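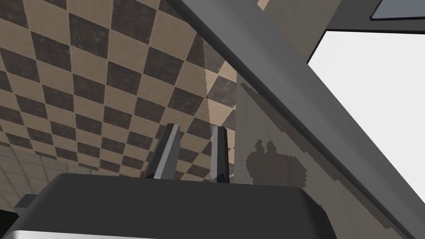

Margit Björklund had been putting off the hall for two years. The rest of the house in Pacheco Road was done, or near enough, and the hall was the last of it, a long narrow space with brown carpet and a radiator that leaned away from the wall. Her mother had always wanted a checked floor in there, sandy squares and dark brown ones laid on the slant, with a speckle in them so the dirt wouldn't show. Margit wanted oak boards. Her mother had been dead since the spring before last and could not be argued with, which made it harder.

Samira Khoury came in May to measure up. She took her shoes off at the door without being asked and went down the hall on her knees with a steel tape.

"It isn't square," she said.

"Is that bad?"

"It's an old house. The far end is narrower by 30 millimetres. With boards you'd hardly see it. With checks laid straight you'd see it every time you came in. On the slant you might get away with it."

Margit said she hadn't decided. Samira wrote something on the back of an envelope and said there was no hurry, except that the Cuvine tiles were being dropped from the range and the shop had 116 of the dark ones left.

The quote came two days later. It was for £2295, with the carpet taken away and the radiator put back straight. Margit stuck it to the fridge and looked at it while the kettle boiled. The boards would have been cheaper. She had the sample of oak on the windowsill and she moved it to the table, and then to the stairs, and then it was in the way and she put it in a drawer.

Her brother-in-law, Georges Bitar, came round that evening to help lift the carpet. He was good with a knife and he brought his own gloves. They started at the front door and rolled towards the kitchen, and the underlay came up in crumbs that got into their socks. Under that was newspaper, and under the newspaper was red lino, worn through to the backing in a path down the middle.

"I remember this," Margit said. "I learned to walk on this."

"You can't remember learning to walk."

"I remember the colour."

Georges sat on the bottom stair and drank his tea. He said he had never understood why her mother covered it up. Margit said it was the noise. Her father had worked nights at Fliltmont's and slept in the day, and two girls running up and down on lino would have woken anybody. Her mother had bought the carpet out of the holiday money – they had gone to an aunt's that year instead of the coast – and afterwards she used to cut pictures of floors out of magazines and keep them in the dresser with the string.

"Are they still there?" Georges asked.

She went to look. The string was there, and a guarantee for an iron, and a bundle of cuttings held with a bulldog clip. Most of them were kitchens. One was a hall. Someone had worked out a sum in pencil down the side of it, crossed it through and worked it out again.

Georges read the sum. "She forgot the skirting," he said.

Margit rang Samira the next morning at half past eight, before she could think about it much. She could hear a van door and a radio.

"I'll have the tiles," she said. "Slantwise. And could you leave a piece of the lino under the stairs? Only as much as fits."

"I can leave the lot in the cupboard," said Samira. "Is the tenth all right for you?"

Margit said it was, and went to move the coats.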